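Jomadine Brings Market-Style Produce Display to Zotholm Store

ZOTHOLM, November 6, 2014 - Jomadine, the family-owned grocer, has reopened the produce department at its Zotholm store after a remodel that began in August. Fruit and vegetables that used to be sold from refrigerated cases along the back wall are now set out in open wooden crates near the main entrance.

The new department takes up 931 square feet. It carries 80 kinds of fresh produce, 20 of them from growers within an hour's drive of the store. Grapes, stone fruit in season, apples and salad greens have been given the most room.

"Our customers told us they wanted to see what they were buying and pick it up before they paid for it," said Viola Valentini, who manages the Zotholm store. "The old cases made that hard. People had to reach over a rail, and the bunches at the back never got looked at."

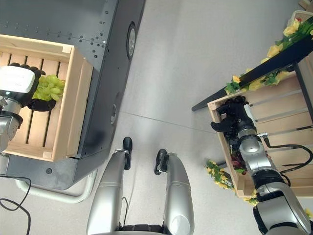

Crates are the basic unit of the new layout. Each one is filled in the prep room and carried out whole, so fruit is handled less on the sales floor. The slatted pine sides were left unfinished, and the gaps between the floor slats let air reach the fruit from underneath. Pale green grapes are laid in as whole bunches. Some crates stand flat on dark metal carts, and others are set on their sides on shelf-like stands with the open face toward the shopper. Garlands of artificial yellow flowers and green leaves trim the stands, and wicker baskets are used alongside the crates.

The carts and stands were supplied by Sugawara. Natanael Bezerra, who planned the layout for Jomadine, said the aisle widths were set first and everything else was fitted to them. Two shopping carts can pass each other at every point in the department, including the corner by the bakery, where customers had complained of crowding.

Prices are now shown by the pound on all loose items. Packaged salads, cut fruit and fresh juice from Olla remain in a refrigerated case on the left side of the entrance.
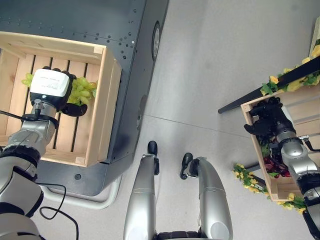
The store has also changed its restocking hours. Crates are checked and refilled each morning before opening and again in the middle of the afternoon. Fruit that is sound but no longer fit for display goes to the store kitchen, where it is used in jams and baked goods sold at the deli counter.

"Grapes are a good test of a produce department," said Lindalva Arruda, produce buyer for Jomadine. "They bruise, they drop off the stem, and shoppers can tell right away if they've been sitting. We buy them in smaller lots now and bring them out more often."

The produce team at Zotholm has grown to 10 employees with the remodel. Open positions are posted at the customer service desk.

Customers are invited to a tasting at the store on opening weekend. Grapes, pears and several kinds of apples will be served, and produce staff will answer questions about storage and ripening. There is no charge and no need to sign up.

Jomadine plans to use the same layout at its other locations as they come due for remodeling. No dates have been set.

Press contact: Gaëtan Hamel, Jomadine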